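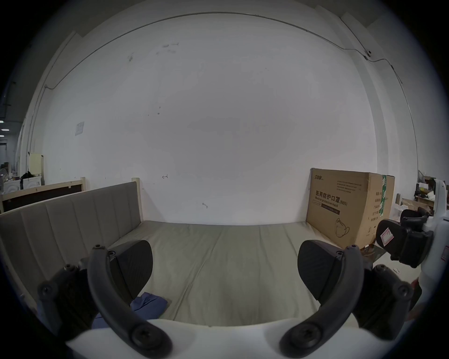 Murnosia puts limit on gripper spending and asks suppliers for plain figures

DULTON, 4 Aug 2020 – Murnosia, which runs furnished lodgings for contract workers, said it will spend nothing on bed-making robots this financial year and will pay only for a small trial using hand-held grippers.

The company had been offered a full package by two suppliers. Both quotes covered the arms, the software and a first year of support. Neither said how long a bed would take, or what happens when someone has left a cloth on the mattress.

"We asked how many beds an hour and were sent a film with music on it," said Zodwa Ntuli, head of purchasing at Murnosia. "I have bought laundry machines, vans and one very bad phone system. I know what it means when the number is missing."

Under the trial, staff will handle cloths on and around the beds using grippers with two padded fingers, so that the work can be recorded and looked at before any larger order is placed. It will run for 60 working days at the Sibiya house in Dulton. Rooms will be used as they are, with boxes and bags left where staff normally keep them. Murnosia turned down a supplier's request to clear a room and repaint it first.

The budget is set at 1,560 hours of staff time, paid at the normal rate, plus the hire of the grippers. A further 200 hours are held back for repairs, retraining and lost time. Ms Ntuli said the second figure was the one she expected to be wrong.

Fakmont, which is supplying the grippers on hire, will be paid monthly and can be given notice at the end of any month. Spare finger pads are included in the price. Carriage is not, and the two firms are still talking about who pays for it.

Tumelo Buthelezi, who manages the Sibiya house, said he had agreed to the trial on the condition that the cleaning rota was left alone.

"If it saves us work, fine, show me," he said. "At the moment it is extra work. Someone has to charge things, label things and fill in a sheet. I want those hours on the bill as well – all of them."

Murnosia will publish the costs of the trial to its members, including hours spent waiting for parts. Suppliers wishing to quote for any later stage must give a price per room, a price for a replacement finger and the name of a site where the equipment has been in daily use. Quotes without all of these will be returned unread.

No date has been set for a decision on robots.

Enquiries: Purchasing Office, Murnosia, Dulton.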